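Okay, a little thread on our handbell group, because I keep getting asked about it after church. I've been ringing at Skemton Lutheran for two years now and I have opinions.
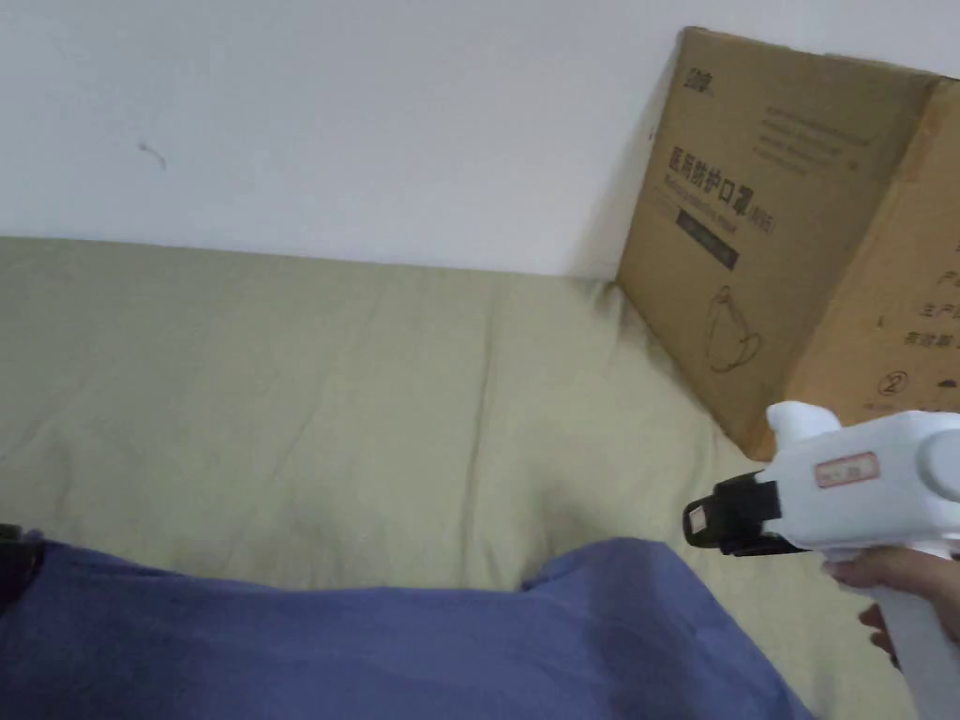
Do you need to read music to ring handbells?

It helps, but plenty of our ringers started without it. You get two bells, so you mark your own notes in the score and count like crazy. Most people have the hang of it after a month or so.

I could not read a note of bass clef when I joined. I got handed the low F and G and a highlighter. Yellow for the left hand, blue for the right. I still do it that way and I don't care who sees my folder.

Rehearsal is in the fellowship hall, 7 to 8:15, right after the confirmation kids clear out. Please don't come at 6:45 and start moving tables, they're still using them!

Gloves: yes, you wear them. The oil on your hands tarnishes the bronze. We have a bin of spares but they're mostly size small, so if you have big hands like me, bring your own.

What we're working on right now is an arrangement of "For the Beauty of the Earth" that runs 97 measures. Doesn't sound like much until you hit the key change at the top of page five and half the table picks up the wrong bell. Including me. Twice.

We played over at Lowther in April for their hymn festival and wow, that sanctuary. Stone floor, no carpet anywhere, and the last chord just hung there. Our place has carpet down to the baseboards and the sound kind of drops at your feet. I've been grumpy about our carpet ever since.

Also they fed us. Ham sandwiches and that orange gelatin salad with the carrots in it. I had seconds.

Somebody asked if the bell group takes away from the choir. I don't think so – four of us do both. The choir sings at the early service and we ring at the late one, and on the big festival days we all just stay the whole morning and live on coffee.

We have 19 folders and not quite enough people to go with them. If you've ever thought about it, the middle of the table is where we're thin. Those are nice bells for a beginner too, not heavy, and you get a bit of the tune.

The heavy ones are another story. My forearms hurt for weeks when I started. I'm told you're supposed to lift from the elbow and let the bell do the work. Still figuring that out, to be fair.

Next thing on the calendar is the joint evening with the Fluserholm congregation. They're bringing their youth singers and we're doing two hymns together, plus the postlude. They have hymn number 268 in a different key from ours in their book, so check your copy before you start practicing at home. Ours is the one to use.

Black shirt, black pants, any black shoes. No bracelets, they clack on the bells.

If you want to try it, just show up at rehearsal and stand next to somebody. You don't have to sign anything or commit to the fall. I stood next to the low C for a whole evening before I touched a bell.

Oh and the foam pads are getting re-covered over the summer, so if yours has a rip in it stick a piece of masking tape on the corner – that's how we'll know which ones go first.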